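Forum Automatisierung und Fertigung
Thema: Tag der offenen Tür bei Grandedik, Vorführung der Greifsimulation 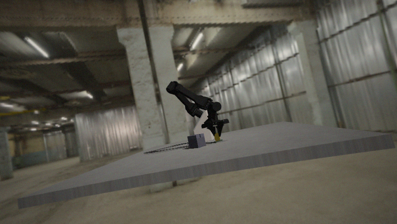

Beitrag 1, Werkstattleitung_Flerken
20. Juni 2024

Sehr geehrte Mitglieder,
unsere Abteilung hat an der Vorführung teilgenommen. Gezeigt wurde die Simulation Ererano: ein schwarzer Arm auf grauer Tischplatte, darunter ein kleines gelbes Objekt, dazu ein Würfel und eine kettenartige Struktur, die flach auf der Platte liegt. Die Erläuterungen waren sachkundig. Für die Fragen standen leider nur fünf Minuten zur Verfügung.

Beitrag 2, Pruefstelle_Sued

Wir bitten um Auskunft, ob auch Messwerte vorgelegt wurden. Eine gerenderte Industriehalle ersetzt nach unserer Auffassung keinen Versuch am realen Arm.

Beitrag 3, Werkstattleitung_Flerken

Messwerte wurden für August in Aussicht gestellt.

Beitrag 4, Lehrwerkstatt_Soriano

Der Einschätzung der Prüfstelle können wir uns nicht anschließen. Für die Ausbildung ist die Simulation gut geeignet. Unsere vier Auszubildenden konnten den Greifer selbst verfahren, was an der Anlage im Haus nicht zulässig wäre.

Beitrag 5, Pruefstelle_Sued

Für Ausbildungszwecke mag dies zutreffen. Unser Einwand betrifft die Abnahme. Wir halten daran fest.

Beitrag 6, Lehrwerkstatt_Soriano

Zur Kenntnis genommen. Anmeldungen für den Termin im August nimmt Grandedik schriftlich entgegen, je Betrieb höchstens zwei Personen.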